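3.2 Board and pieces

The sorting task was set out on a white oval board with a black rim, placed at the Dutdale site. Pieces differed in length and finish, and 142 layouts were prepared by Serrano and Tam. Small dark pieces stood out well against the pale surface - clear ones were harder to place by eye, particularly where light reflected off the board. Layouts with both kinds were scored separately.

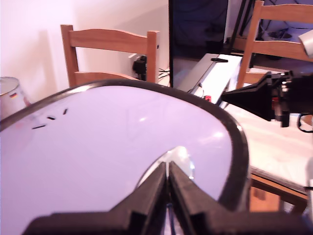 Figure 4. White oval board with three short black pieces and a clear, round object.

3.3 Scoring

Each layout was scored twice, and 65 were scored a third time in December.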